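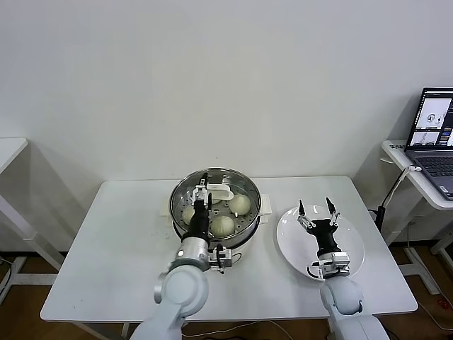
Steamer and plate, first course. From "The Wadgate Allowance."

The rules of the Wadgate inn allowed 2 buns per guest and a plate to put them on. Phí had written them in December, in pencil, and had since gone over the important words in ink.

The inspector from Prestetti read them twice. He had come 75 miles to assess a kitchen licensed for 2,000 servings a year. He noted the perforated tray, the pleats on the buns, the rim of the plate. He noted that the plate was empty – under the Prestetti code, a plate became a serving only on contact with food.

"When does the steaming end?" he asked.

"When the lid comes off," Phí said.

He wrote this down under Duration.

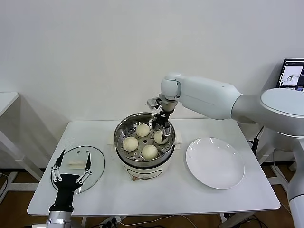

Ninton called from the hallway that the lid came off when the buns were done, and that the two events should be entered separately. The inspector turned to a new page and ruled a second column. Phí asked whether he wanted his buns entered before or after he ate them.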